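Booth Hire: Frequently Asked Questions

Print this page | E-mail this page

How big is a booth at Pliltby?
Each one has partition walls on two sides, a counter at the back and a curtain behind it. The counter is for display. Please keep it under 20 pounds.

Can I lean things against the partitions?
Yes. Books and cards are fine. Don't use tape or pins on the panels.
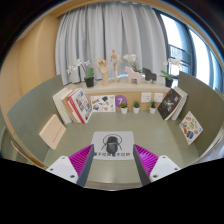 Are mats allowed on the floor?
Yes, as long as they lie flat. Books may also be stacked on the floor against the counter.

When can I set up?
From 3 p.m. the day before. You can store up to 200 books with us overnight.

Who do I contact?
Araceli Esteban takes bookings at extension 2130. Viera Brabec handles changes to the layout.

Print this page | E-mail this page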